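Serkgate PF-2 Parallel Gripper with Blue Pad Fingers

In stock - ships from our shop
Posted 16 June 2026

I've been selling grippers for long enough to be suspicious of any that claim to be good at "flexible materials." Usually that means somebody picked up a T-shirt once. So before I put the Serkgate PF-2 on this page I kept one on my own bench and ran it next to the Jodadeck two-finger I've used for years, on the stuff customers call me about: gaskets, foam tape, cable ties, zip bags, and the peel-off paper that comes on the back of practically everything sticky.

Short version: I like it a lot, I have two complaints, and it's going to be the default gripper on the Weerasinghe starter arm bundle from now on.

What you get

The PF-2 is an electric parallel gripper with two black fingers and a blue pad on the inside face of each one. The pads are what you're paying for. They're softer than the ones on the Jodadeck and they give a little before they grab, so you can close on something thin without shoving it sideways. They slide out for replacement (one screw per finger, and please don't lose the washer, I've already lost two).

There's also a blade finger. It's a separate left finger with a slot in the tip that takes a short piece of snap-off or utility blade, so you can trim and lift an edge with the same tool you're gripping with. I thought this was a gimmick when I opened the box. I have come around!

Trying it on gasket material

The job I cared about most was die-cut adhesive gaskets. A customer of ours makes covers for outdoor control boxes and goes through a ton of them, and the boring part is always the same: get hold of the web between two cuts, get the liner started, don't tear the corner. People's thumbnails do it without thinking. Grippers mostly don't.

I ran it on some leftover parts with 3M-printed liner, flat on a textured gray work surface. The textured surface matters more than you'd expect. On smooth glass the parts skate around, and on anything soft the fingertip digs in. 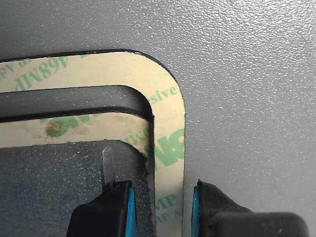
Serkgate PF-2 with the blade finger fitted, pads open on either side of the gasket edge.

The approach I settled on was to come in at the straight side, well below the rounded corner, with a finger on each side of the strip. Then close slowly and only lift once both pads are touching. When I came in at the corner instead, I got a lot of pinched liner and not much else. Curves are hard for any flat pad and I wouldn't blame the gripper for that.

Over one long weekend I logged 300 closes on gasket strip with each gripper, same arm, same program, same speed. The Serkgate missed or slipped on 8 of them. The Jodadeck missed on 51. I'm not a lab and you should treat that as one guy's bench result, but I was surprised by the gap and I went back and checked the Jodadeck pads to make sure they weren't worn out. They weren't. They're just harder.

Where the Jodadeck still wins

Boxes, bottles, blocks, anything rigid. It closes faster, it feels stiffer at the tip, and the fingers are slimmer, so it gets into tight bins where the PF-2 bumps the wall. If your whole day is moving hard plastic parts from tray A to tray B, keep your Jodadeck and spend the money on a better camera. I sell both and I'm happy either way.

I also tried the Bedance soft gripper, the one with the three rubbery fingers, for the sake of being thorough. Lovely on fruit. On flat gasket it pats the part gently and comes back with nothing. I've still got it listed on the food handling page if that's your world.

My two complaints

The finger body is chunky. It blocks the view from a wrist camera right where you want to see the blade tip, and I ended up re-angling the mount twice before I could tell what the blade was doing. If you're running vision, budget an afternoon for that. The Weerasinghe camera bracket has enough tilt in it; the cheap flat bracket does not.

The second one is adhesive. Work with sticky-backed material all day and the pads pick up gunk, and gunky pads let go late. Wipe them with a little isopropyl on a lint-free cloth when you change parts. Don't soak them. I soaked one and it swelled up and wouldn't slide back in.

About that blade

Please take it seriously. It's a bare blade on the end of a moving arm. Fit it with the power off, use the cap that comes in the box when you're teaching positions by hand, and keep the speed low until you trust your program. I also add a small hover height in software so the tip can't reach the table on a bad move, and I check it again every time I swap blades, as the length is never quite the same.

If you don't need to cut or lift edges, leave it in the box and run the two plain fingers.

Fits

Weerasinghe starter arm and long-reach arm, straight on with the supplied plate. Jodadeck arms need the adapter plate (ask me and I'll throw it in the cart for you). Most other small arms with a standard round tool flange are fine - send me a photo of your wrist plate if you're unsure and I'll tell you before you order.

The controller plugs in over USB or RS-485. Serkgate's own software is okay. I use their Python package for everything and only open the desktop program to update firmware.

Price

$2,160 with both finger sets, a spare pair of pads, the blade cap, cables and the Weerasinghe plate. Blades aren't included, and the ones from any hardware store will do.

Extra pads are sold in pairs. I'd get one extra set if you're working with adhesive and none if you aren't.

Coming up

Serkgate tells me a narrower finger set is due in November. It should bolt onto the same body, so there's no reason to hold off if you need a gripper now. I've asked for a pair to test and I'll update this page when I've had time with them.

Returns

Thirty days, and I don't mind if you've used it. Just clean the glue off the pads first and take the blade out before you ship it back. Tape over a blade does not count as taking the blade out.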